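**Tanko Wike** · 15th February

1/ I spent the week writing rules for robots at Esamton. More exactly, rules for the people who write down what the robots did, which is the group that needed them. A thread, with grievances.

2/ Background for the three of you who don't work here. We run grasping tests in simulation. Somebody sets up a room, the arm tries to pick something up, and we log whether it managed. The log goes to Grotholm, where they decide if the policy ever gets near a real arm with a real motor in it.

3/ Our old rulebook for this was a wiki page called "conventions (new)". It was last edited in December by a person who has left. It had 83 comments under it, and most of them were one argument about what the word "grasp" means.

4/ So, rule one of the replacement: a grasp is a grasp when the object leaves the surface and stays off it for 2 seconds. Touching it isn't a grasp. Nudging it toward the wall in a confident manner isn't a grasp either, whatever the Pidville report says.

5/ Rule two: log the random seed. Every time. If I can't rerun your episode I have to take your word for it, and I have met you.

6/ Rule three: no retuning friction halfway through a batch. We had one run last fall where everything suddenly got very easy to hold. Great numbers. The object had the surface properties of a bath mat.

7/ Rule four is the one I got the most mail about. Clutter stays in. If the scene came with furniture and ornaments, you test with furniture and ornaments. You don't get to delete the fun parts because your success rate went up when you did.

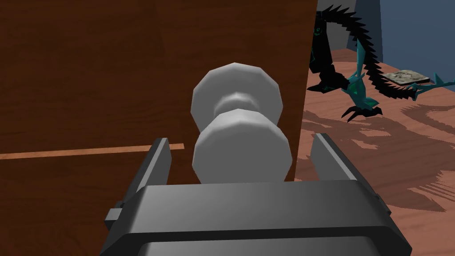
Fingers open, white spool between them, dragon in attendance. Under rule four the dragon stays.

8/ I did get a formal request to remove the dragon. It was four paragraphs long and used the phrase "visually adversarial". Denied! Spikes, odd shadows, glowing bits - homes are full of worse. Have you seen what people keep on a shelf?

9/ Also, a still like that one goes in the log as "pre-contact". Fingers either side of a thing and not closed on it is pre-contact. I know it looks promising. Lots of things look promising. We used to have a label called "nearly" and I have personally removed it from the dropdown.

10/ Rule five: failures get a cause or they get the word "unknown". "Unknown" is a perfectly respectable entry. "Sim was being weird" is not, and it appears in the old logs 1554 times. I searched. I then had a quiet lunch.

11/ Rule six: report every attempt. Not the good batch, not the batch after you fixed the thing. If you ran it 4 times and it worked once, the number is one out of four, and please don't call that "demonstrated".

12/ Nwosu (our logging tool, named before my time, don't ask me) now refuses to save an episode with an empty seed field. Two people have already discovered it will accept a single space. I have discovered who they are.

13/ Somebody asked whether all this applies to quick tests you aren't going to report. No. Run your quick test however you like, put the arm on the moon. But then it can't turn up on a slide later with a percentage next to it. We've all seen that slide.

14/ And yes, somebody asked about sim versus real. A pass in simulation gets you a slot on the hardware bench at Grotholm. That's the whole prize. It doesn't get you a line in the sales deck, and I've written that in bold, which I normally consider rude.

15/ The draft is open for comments until the end of the month. One comment per person per rule, please. If you want to reopen the meaning of "grasp", there's an old wiki page where 83 of your friends are waiting.

16/ Update, an hour later: first comment is in. It wants to know if the dragon needs its own seed. Annoyingly, if its position is randomized, yes. Adding it to rule two now.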